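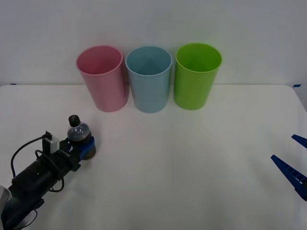
Three cups on the table: pink, blue and green.

How is a bronze statue made?

Maybe there is a statue in your town. It can be a man on a horse, or a lady with a book, or a dog. If you knock on it softly with your finger, you can hear a small ringing sound. Many children are surprised by this. They think the statue is full of metal inside, like a stone is full of stone. But most big bronze statues are empty inside, and the metal wall is not much thicker than your finger.

What is bronze?

Bronze is a mix of metals. The biggest part is copper, which has a reddish color. The smaller part is usually tin. People have mixed these two for thousands of years. Bronze is harder than copper alone, and it is good for pouring, so it can fill even small places such as the curls of the hair.

First comes the clay

The artist does not begin with metal. She begins with soft clay. We will follow one statue, the Goose Girl, who stands by the fountain in Soltden. She is 39 inches tall. The artist first made a skeleton from wire, so that the arms would not fall down, and then she put clay on it. She worked on the clay for the whole of August, and the goose was more difficult for her than the girl.

Then the mold

Now the clay figure is covered with rubber, in a soft layer. Over the rubber comes a hard layer of plaster. When everything is ready, the mold is opened and the clay is taken out. Inside the mold there is now an empty place which has exactly the shape of the Goose Girl. Even a fingerprint of the artist can stay there.

Then the wax

Hot wax is poured in the mold and moved to all sides, and the rest is poured out again. A thin wall of wax stays. When it is cold, you have a wax girl who is empty inside, like a chocolate rabbit. The workers repair small holes with a warm tool. They also put wax sticks on her. These sticks will later be the roads for the metal and for the air.

A big statue is not made in one piece. The Goose Girl was cut into 17 pieces, and the beak of the goose was the smallest.

The wax goes away

Each wax piece is dipped many times in a liquid like thin mud, and fine sand is thrown on it. This dries and becomes a hard shell. The shell goes into a very hot oven. The shell becomes strong, and the wax melts and runs out. For this reason the method is called "lost wax."

The pouring

At the Durkolus foundry, where the Goose Girl was made, the metal is melted in a strong pot named a crucible. The workers wear thick coats, gloves and a shield before the face. The bronze shines orange like a little sun. They pour it slowly in the shells and wait. Later the shells are broken with hammers, and the pieces are welded together. The lines between them are ground until you can't find them anymore.
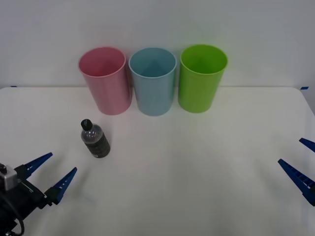
Demyd Tkachenko asks: If the shell gets broken every time, how can there be two statues which are the same?

The shell is broken, but the rubber mold is not. It can be used again for a new wax girl, and from this comes a new shell. The artist decides how many statues there will be. Often a small number is written on the foot, for example 2/8. It means the second statue from eight.

Why are some statues green?

New bronze is brown-gold and shiny. Rain and air change it slowly, and after many years it can be green or nearly black. This colored skin is called patina. The artist doesn't need to wait so long. She can heat the bronze with a flame and brush special liquids on it. The Goose Girl got a dark brown dress this way, but her goose is lighter.

Some statues have one golden place, on the nose or on the shoe. Very many hands have touched it there, and the patina is rubbed away. In Soltden it is the head of the goose.

Words to remember

Foundry: a place where metal is melted and poured.
Mold: an empty form which gives its shape to something.
Crucible: a pot for very hot metal.
Patina: the colored skin on old or treated metal.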